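Small White Bottles Forever

I have a drawer in my kitchen in Darkham that sticks, and it sticks because it is full of packaging. Vitamins in tubs three times bigger than the vitamins. Cotton swabs in a box with a window. A tin of mints that was mostly a tin. Last December I finally lost my temper with it, tipped the whole thing out and started moving everything into small white bottles with white screw caps, and I have been boring my friends with it ever since.

So this is my case for the plain white bottle. It's cheap, it stands up by itself, and the cap goes back on the way you expect. I got mine from Vurkeo, the packaging place out past Erkdale, where they sell them by the bag and don't look at you funny for wanting them at home. Buttons go in them. So do picture hooks, peppercorns, sewing pins, the tiny screws that come with every lamp (and then one is left over, always). When I can't decide what goes with what, I put the lot out on a table and push it around until it makes sense. A bare wooden table is perfect for this. You lay a big bottle on its side, stand the little ones around it, and everything looks reasonable for once. 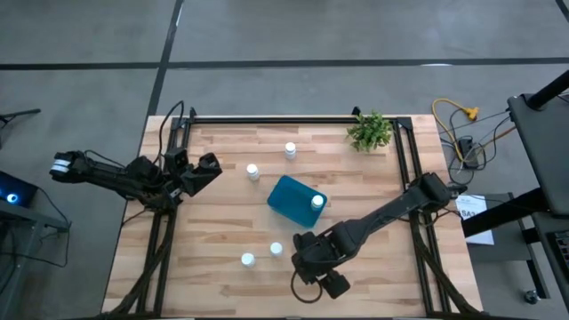
Do you have to label them? For anything you might swallow, you do, every single time, and medicine should stay in the container it came in. For buttons I let it slide, and I've come to enjoy the surprise.

That's the part people argue with me over, and I get it. A shelf of blank bottles can look like a prank. But have you read the outside of a shampoo lately? I sat down one evening and counted the words on mine, and there were 723 of them, counting the bit where it congratulated me on my choice. I was only going to wash my hair! All that talking, all day long, from every shelf in the bathroom. A strip of masking tape with "pins" on it is about as much conversation as I want from a bottle.

The table matters too, and I'll fight anybody over this one. Don't sort on glass, don't sort on a patterned cloth, and please don't sort on the bed. Glass makes a racket and a pattern eats small things alive. What you want is butcher block, those long pale strips, honey and tan side by side, where a black button shows up from across the room. Mine came from Usmani, secondhand, and two people had to carry it up the stairs while I said unhelpful things from the landing. It has rings on it, and a burn. I like it better for both. A table that's too nice ends up with a runner and a bowl of fake lemons, and then where are you going to put anything?

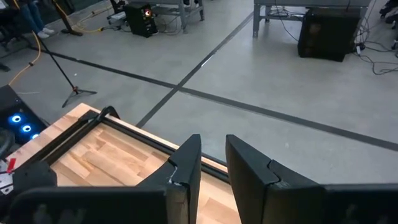
Kerttu Harju wrote to me after I went on about this in my last column, and she disagrees with nearly all of it. Her view is that a good table should be cleared every night and oiled twice a year, and that the trouble with bottles is that you can't see into them, so you end up shaking each one like a maraca at six in the morning to find the thumbtacks. She uses jam jars. She says I would too if I weren't so stubborn.

Okay, fair, the shaking is real. I do shake them. But a jam jar shows you everything, and what I mostly own is ugly little stuff I don't want to look at - rubber bands, fuses, a bag's worth of twist ties. White plastic is kind to a person like me. And jars break. I have dropped three of my bottles down the back steps and they're all still in service.

Where I will give ground is color. A table of nothing but white caps gets a bit dentist's office, so I let in one large thing in a strong color, blue or teal or whatever you've got, and one plant. Fake is fine. I kept a real fern for years and it hated me. Put the plant near the end so your sleeve misses it, leave the middle open to work in, and stop there, before you start calling it an arrangement.
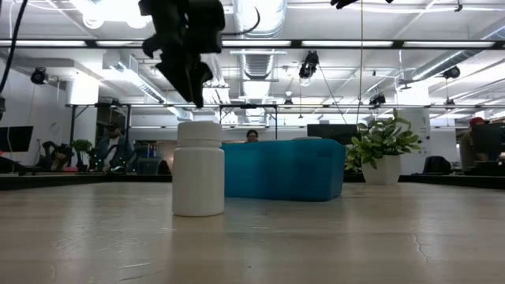 A white bottle, a block of teal and something green, all on pale wood.

I still haven't fixed the drawer, by the way. It's nearly empty now and it sticks exactly as badly as it did before, so I suppose it was the runners all along. The bottles are staying on the table.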